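What the Pantry Remembers: Food Storage Habits in Three Generations of One Town

Student project report, Social Studies and Home Economics
By Veronica Enache
15 February 2020

Why I chose this subject

When I was small, my grandmother kept a room behind her kitchen that we were not allowed to enter without asking. It smelled of dill, onions and old newspaper, and I remember thinking that if the road ever closed for the winter we could live in there quite happily until spring. My mother has no such room. She has one tall cupboard and a freezer, and she shops twice a week on her way home from work. When our teacher asked us to pick a project about everyday life and how it changes, I thought of those two kitchens right away, and I have to say I never seriously considered anything else.

My question was a simple one: how did families in Pullarau keep their food through the year, and what has changed between my grandparents' time and now?

How I did the work

I visited 13 households between October and January. I tried to find a mix of older couples, families with children, and people living alone, although in the end I had more grandparents than anyone else (they were the ones who had time to talk, and they were also the ones who fed me). Each visit lasted an hour or so on paper and a good deal longer in practice. I asked the same set of questions everywhere - what do you buy in bulk, what do you make yourself, where do you keep it, what do you throw away - and then I let people wander off the subject, as they always did, and wrote down what they said.

I also spent two afternoons in the town library with the old household supplements of the local paper, which are bound in green covers and very heavy.

What the older people told me

The word I heard most often was "enough." In the older households the year was built around having enough by the first snow. Cabbage went into barrels, plums were cooked down for jam in the yard, and beans were dried on sheets in the attic. One woman from the Jitaru side of the river told me that her mother counted jars aloud before going to bed in November, the way other people say prayers.

Flour was the great worry. It came from the mill in sacks and had to be protected from damp and from mice, so it was kept in a wooden chest raised off the floor on bricks. Several people told me to put bay leaves in flour against weevils. I could not find out whether this works, but my aunt does it too and will not hear a word against it.

Nearly everybody said that glass was precious. Jars were washed, saved, lent and argued over. If you gave a neighbor a jar of pickles you expected the jar back, and one gentleman of 80 can still name a family who kept his.

What changed, and when

The first big change was the refrigerator, and the second was the Savorell supermarket on the main road. People spoke of the supermarket opening almost the way they spoke of weddings. Once it was possible to buy tomatoes in February, the need to put up tomatoes in August became more of a choice, and younger families began to choose differently.

The kitchens got smaller as well. In the Clilel apartments, where 8 of my households live, there is no cellar and only a narrow balcony. Food has to fit on a shelf or in a drawer, so it is bought in smaller amounts and moved into clear containers with lids. I liked this part of the visits very much, since everyone had a system and everyone believed theirs was the only sensible one.
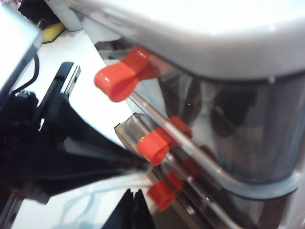

Waste and what people think of it

I was a little nervous about asking what people threw away, but they were very open about it. The younger families mostly mentioned bread, salad and leftovers. The older ones said "nothing" and then, after some coffee, admitted to the odd forgotten jar of compote from 20 years ago that no one dares to open.

My conclusions

I started out believing that the old ways were better, and I still miss that room behind the kitchen. But my grandmother reminded me how tired she was every September, and that she was glad when my mother did not have to do it. In May I hope to go back to the households I know best and help with the rhubarb, and perhaps add a chapter on recipes.

My warm thanks to all the families who let me look in their cupboards.

More student projects
The Footbridge at Jitaru and the People Who Cross It
Bus Timetables Then and Now
Songs My Neighbors Sing at Work
A Year of Weather in Pullarau

Contact the school office | Copyright the student authors | Back to top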